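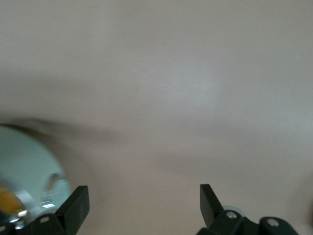 Section 6. First use of your Clendine portable cooker

Please read this section before you connect the cooker to the power. It was written for the single-plate model and for the double-plate model. Where the two models are different, it is written in the step.

6.1 Choosing the place

1. Choose a flat and stable bench or table. The cooker must stand on all its feet and must not move when you press on one corner.

2. Leave a space of one hand width behind the cooker and on both sides. The fan takes in air from below and pushes it out at the back.

3. Take away tablecloths, newspapers and plastic mats from the place where the cooker will stand. Cloth can be pulled into the fan opening and then the cooker becomes too hot.

4. Do not put the cooker on top of an oven, a fridge or another cooker.

Note: If you have only a table with a soft top, use the Lanz base board (sold separately). Put the board with the rubber side down.

6.2 Connecting to the power

1. Check that the switch on the right side is in position 0.

2. Put the plug directly in a wall socket. The double-plate model can use up to 3000 watts when both plates are at the highest level, and a socket of a normal household in some countries is not made for this. Ask an electrician if you are not sure.

3. Do not use a power board, a timer plug or a cable on a reel. A cable on a reel becomes hot even when it looks fine from outside.

4. Turn the switch to position 1. You will hear one long beep and the display shows two lines. The cooker is now in standby.

Caution: If the display shows E2 at this moment, turn the switch back to 0, wait for ten minutes and try again. If E2 comes back, do not use the cooker. Write to the service desk and give the number from the label under the cooker.

6.3 Choosing the pot

Only pots with a magnetic bottom will work. Stainless steel pots are sometimes magnetic and sometimes not, so please do this test also with pots that you bought new.

1. Hold a fridge magnet to the bottom of the pot. If it holds by itself, you can use the pot. If it falls or slides down slowly, the pot will heat badly or not at all.

2. Look at the bottom from the side. It must be flat. A bottom which is curved even a little makes noise and heats only in the middle.

3. Choose a pot that is wide enough for the food to lie down. Corn, for example, cooks better when it lies in the water than when it stands with one end out. If your pot is too narrow, break the corn in two pieces. 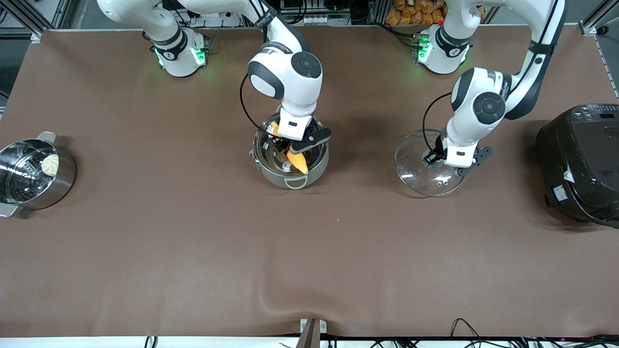 4. Clean and dry the bottom of the pot. Grains of salt or sand between pot and glass will make scratches, and scratches are not covered by the guarantee.

5. Put the pot in the centre of the ring. When it is too far to one side, the display shows a small flashing pot and the cooker stops after one minute.

6.4 First heating

At the first heating there can be a light smell of new plastic. This is normal and goes away after two or three times. Open a window if it disturbs you.

1. Fill the pot half with cold water. Never heat an empty pot – the glass can crack and the coating of the pot can be damaged.

2. Press the power button for two seconds. The number 5 appears.

3. Press plus until you see 8. The fan starts. It may be louder with a light pot than with a heavy one.

4. When the water boils, press minus until you see 4 and let it boil softly for six minutes.

5. Press the power button again. The fan continues to run for a while. Do not turn the side switch to 0 before the fan has stopped by itself.

Caution: The glass gets its heat from the pot and stays hot after you finish. The letter H stays in the display until you can touch it safely.

6.5 Child lock

1. Press plus and minus together until you hear two short beeps. A small key appears in the display.

2. To open the lock, do the same again. The power button works also when the lock is on, but only to switch off.

6.6 Spare parts and questions

The rubber feet can be ordered as a set under part number 2597. The fan filter is available only for cookers made after January of the first production year; older cookers have a fixed grille, which you clean with a dry brush. For the Brastent lid holder, see Section 9.

Questions about this guide can be sent to Duangjai Thepsuriya at the Clendine service desk. Please write which model you have and copy the code from the display exactly, also when it is only one letter.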